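Print this page | E-mail this page

Made-to-measure curtains: frequently asked questions

Do I need custom curtains at all?
Probably less often than the showroom says. If your window is a standard size, ready-made panels and a hem will do. I'd save the money for bay windows and anything over 300 cm wide.

Is "blackout" lining really black out?
Rarely. The fabric may block light, but the gap at the top and sides won't. Komari's label promises "total darkness". Mine gave me a bright stripe down the wall by 6 a.m. in July.

What about the designer ranges?
Trovero quoted me $828 for one pair in a plain grey linen blend. Kristiansen's looked much the same to me at well under that. Ask for a sample in each colour and hang it for a week — shop lighting flatters everything.

How full should they be?
The usual advice is 2 times the width of the track. Salespeople like to go higher, and they are paid by the metre.

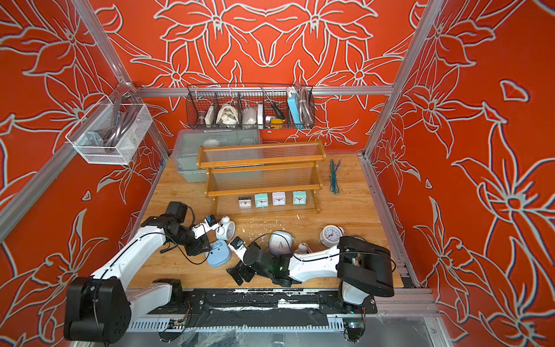 Can I wash them at home?
Check the lining as well as the face fabric. "Washable" on the tag often means the face only, and I wouldn't trust "pre-shrunk" until I'd washed an offcut.

Comments

Elsa Eide: Agree on blackout. A pelmet helped ours more than the lining did.

Joar Haugland: Bit harsh on Trovero. Ours still hang well.

Related
Are roller blinds worth it?
Feature walls: who are they for?
Choosing a rug without regret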